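Shoe rack – a low piece of furniture for keeping footwear off the floor, normally by the front door. Also called a shoe shelf or, around Sulelley, a "rai" (after the Rai workshop, which sold them flat-packed from July on). Usually one or two boards between side panels, sometimes with a back.

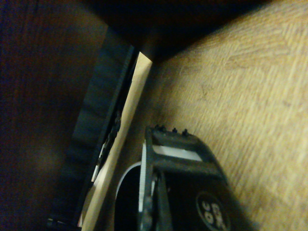
Wood and wood-look boards most common. Metal rails cheaper, but heels slip through. Depth matters more then width: under 12 inches and larger shoes hang over the front.

Arrangement. Pairs side by side, toes out – the usual way in shops and most homes. Heels out saves reaching in for laces.

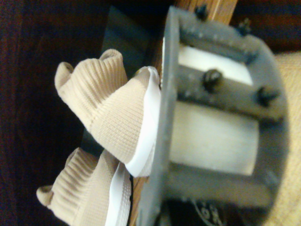

Soft uppers slump if squashed, so best given room at the side. Boots go underneath, or on a tray. The top board often ends up as a shelf for keys, post, ornaments and so on.
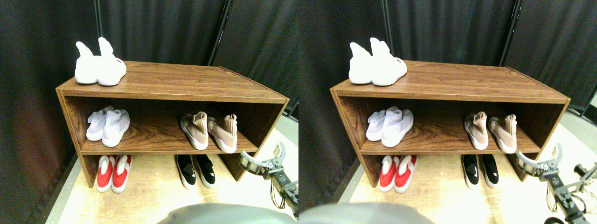 Wooden shoe rack with pairs on the middle shelf and on the floor below.

See also: Boot tray; Hall bench; Clundico rack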